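Tabletop storage

Tabletop storage is the general name for small containers, open bins and miniature chests of drawers that are kept on a table or desk to hold loose items. The category is usually treated apart from shelving and closet fittings, which are fixed to a wall or stand on the floor. It is found in playrooms, classrooms, craft rooms and home offices.

Types

Three basic forms are recognized. The open bin is a square or rectangular tray with low or medium walls and no cover. It is used for items that are taken out and put back many times a day. Many bins have a molded tab on the front, to which a label can be fixed.

The lidded canister is a cylinder closed by a flat or rounded lid. It is chosen for small pieces that would otherwise scatter, such as beads, counters and play food. Translucent plastic is common for both bins and canisters and allows the contents to be checked without opening them.

The miniature chest has one or more drawers in an upright case. Pulls may be knobs, cut-outs or a horizontal handle across the drawer front. Drawers in a contrasting color are often used where children are expected to find the right compartment on their own.
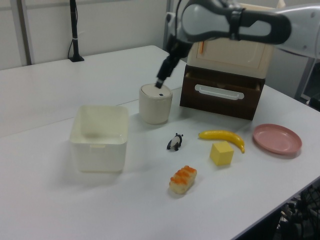

Small storage pieces on a white tabletop, with a panda figurine, a toy banana, a yellow foam cube and toy sushi.

Use and arrangement

Sorting is normally done by size or by kind. In sorting by size, the largest objects go into the open bin and the smallest into the canister. In sorting by kind, figurines, play food and blocks are each given a place of their own. Mixed systems are widespread – most households change the arrangement as a collection grows.

Taller pieces are generally placed toward the back of the table and the front is left free for play or work. Tables that are pushed together give a larger surface, although small round objects may catch at the seam.

Terminology

In her handbook Small Things in Their Places, Loretta Esposito lists 300 household containers and divides them into open, lidded and drawered types. The Pindero catalog uses the same division but counts trays as a separate group. The words "bin" and "tub" are used interchangeably in many stores.

Care

Plastic pieces are washed by hand in warm water with mild soap and dried before they are refilled. Drawers are taken out for cleaning, and the inside of the case is wiped with a cloth.

See also

Desk organizer
Play food
Toy box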